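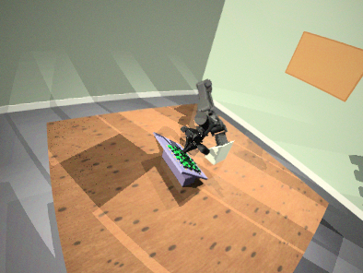
I finally took the band loom out of the closet last week, after it had spent most of a year wedged behind the ironing board with a half-finished strap still on it. I don't know why I let things sit like that. I think I had decided that the strap was ugly, and once I've decided a thing is ugly I can walk past it for months without feeling one bit guilty.

It wasn't ugly, though. It was just too stiff. I had warped it with the 10/2 cotton I bought in Ultley, and I had beaten it as if I were mad at it, so the first foot or so came out like a dog leash. Orla Conneely, who has been weaving bands a great deal longer than I have, picked it up when she came for coffee and bent it back and forth and said, "Well, you could tow a car with this." Then she sat down and showed me how she beats, which is hardly beating at all. She opens the shed, slides the edge of the shuttle in, gives it one soft push and moves on (all while telling me a long story about her sister's kitchen floor, so you can tell how much attention it takes her).

I tried it her way and of course my edges went everywhere. When you beat softly you notice every bit of unevenness in how you pull the weft, and it seems I pull hard from the left and not nearly enough from the right. I'm right-handed, so maybe that makes sense? Or maybe it makes no sense at all. What helped was leaving a little loop of weft sticking out at the side, changing the shed, and only then tugging the loop snug. It's slow and it feels fussy for the first several inches, and then your hands just sort of take it over and you find you're thinking about supper.

I cut off the stiff part and kept going with what was left of the warp. The colors are a rusty red, a cream and a dark green that I would not choose again, because against the red it goes almost brown unless you hold it right up to the window. Samer at the yarn shop did try to warn me about that. He told me to twist the strands together and look at them from across the room before I paid for anything, and I nodded and then didn't do it, because I was in love with that green. Next time I'll twist.

The finished band came out a little over an inch wide and just long enough for a shoulder strap, if the shoulder isn't mine. So it's going to my niece, on the canvas bag I promised her back in May. I sewed it on by hand with a doubled thread, a box with an X through it at each end, and I zigzagged the cut ends first and turned them under twice. Handwoven ends will creep out on you if you give them any chance. My first strap, years ago, let go in a parking lot with a jar of pickles in the bag, and I've been turning ends under twice ever since!

I have enough cream left for another warp, and Aldana Carrasco has very kindly offered me some blue she dyed herself. She says it's uneven. I've seen it and I think the unevenness is the nicest thing about it – it goes from nearly gray to a real deep blue and back again, and I'm hoping that will show up as long soft stretches of color down the band if I use it for the warp and keep the strands in order. Keeping them in order is the part I'm worried about. If any of you have wound a warp from hand-dyed skeins and kept the colors lined up, please leave me a comment and tell me how you did it, and whether you tied it off more often than usual. I'd like to start on it this weekend, before the loom finds its way back into the closet.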